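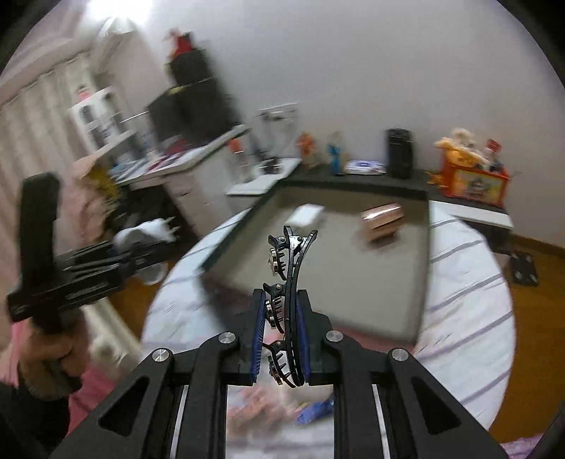 Lost your remote? Try the tray

The bedside tray is having a good August in Vikport. At Monday's tidying evening, held upstairs at the Sullano household goods store, the talk was of where small things go at night, and the answer was mostly "on the bed."

Oda Midtbø, who led the evening, is in favor of the hair claw clip and against leaving it where someone will sit. Her rule is one tray per bed, emptied before lights out. Muthu Rao asked what happens to the things that get emptied out of it. This took up most of the break.

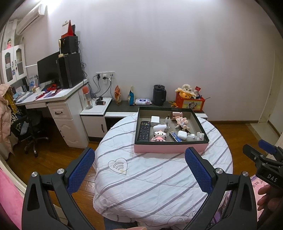

Remote, earbuds, figurines

A box with pink sides held a TV remote, a white earbud case, a power adapter and a little building-block figure in pink and white, all of them sharing a quilt with a heart on it. Midtbø would move the remote first. Bindu Subramaniam would leave it, as she would only go looking for it there anyway.

The next evening is on kitchen drawers and starts at 7 p.m. Entry costs 3 dollars, tea included. Bring your own drawer if it comes out.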